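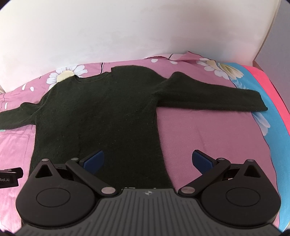
New code of practice for recording household tasks with hand-held grippers

June 10, 2019
By Nazareno Rinaldi

Brornport Institute has published a code of practice for teams that record everyday household work, such as folding and sorting clothes, for use in training robots. The code applies to all projects run or funded by the Institute and takes effect immediately. Partner organisations, including the Ullden training centre, have been invited to adopt it on the same terms.

The document runs to 47 clauses and replaces the interim guidance issued in February. It was prepared after a consultation that drew 236 written responses, many of them from people who carry out the recordings in private homes.

Under the code, written consent must be obtained from every adult living at an address before any recording is made there. Consent may be withdrawn within 30 days, and recordings covered by the withdrawal must then be deleted, together with any copies held by partners. Letters, screens, family photographs and medicines are to be removed from view before work starts.

A separate section deals with the handling of garments and bedding. Each item should be laid out afresh before a new attempt, and its starting position should vary from one attempt to the next. Operators are asked to work at an ordinary pace and to keep failed attempts in the record, marked as such. Knitted items must be checked for pulled threads at the end of each session – any damage is to be reported to the owner and paid for by the project.

The code also sets limits on working time. Operators may not use a hand-held gripper for more than 30 minutes without a break, and finger pads must be cleaned before equipment is taken to another address. Where two devices are used together, both must be inspected and signed for by the same person.

Projects already under way may complete recordings that have been booked, provided that the consent rules are met in full. Reports on compliance will be sent to the Institute's standards office, which may suspend a project where serious or repeated breaches are found.

A training pack for operators is being prepared with Lombardi and will be tested first on the Gravomora project. The full text of the code is available on request from the standards office.

Last updated: June 2019

Contact the standards office | © Brornport Institute | Back to top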